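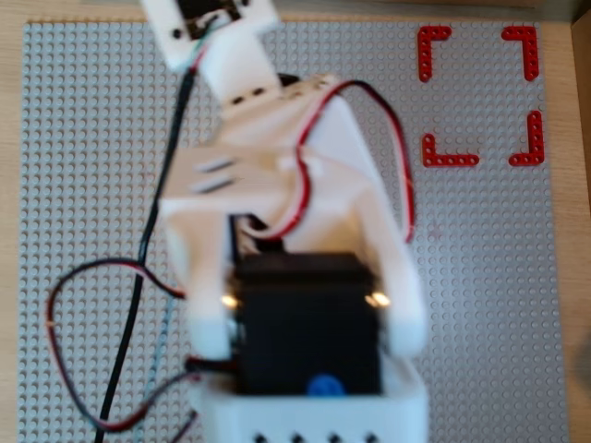
Small arm comparison: frequently asked questions

Home | Products | Test bench | FAQ | Contact

Print this page | Send by e-mail

Which arms did you compare?
We tried two small desktop arms, the Fjeld and the Isten, both driven by hobby-type servos. The white arm on the grey baseplate is the Fjeld. The work was made in our workshop in Trullcombe during November, and Denness supplied the controllers.

Why do you use a studded baseplate?
It keeps the target always at the same place. The four red corner pieces are LEGO beams, and they enclose the rectangle where the arm must put the part. If we want another target, we move the corners by some studs and write down the new position.

How many runs did each arm make?
Each arm made 200 runs with every controller. We tested 3 controllers, all with the same program and the same speed setting.

What is counted as a good run?
The part must lie completely inside the red corners. If it touches a corner, the run is written down as a miss. We had a long discussion about this rule and some customers find it too strict.

Which arm was better?
For placing, the Isten had fewer misses. The Fjeld was quicker between two points, but it needed more time to become quiet after a fast movement. With slow movements we could not see a difference worth mentioning.

Can I run the cables outside the arm?
Yes, we do it also. Please leave a loop which is long enough for the full turn of the base – a tight cable pulls on the connector and you will look for the fault in the wrong place. After the first hour, check the plugs again.

Do I need to calibrate after changing the controller?
Yes, every time. The zero position is stored in the controller and not in the servos. It takes roughly ten minutes.

Can I have the measured data?
The complete table has 1,830 lines and we send it on request as a text file. Please tell us which arm you own.

Will you test other grippers?
We would like to, but there is no date for this yet.

Last changed: Monday, April 2, 2018

This site uses cookies. By continuing to browse you agree to their use. OK | Read more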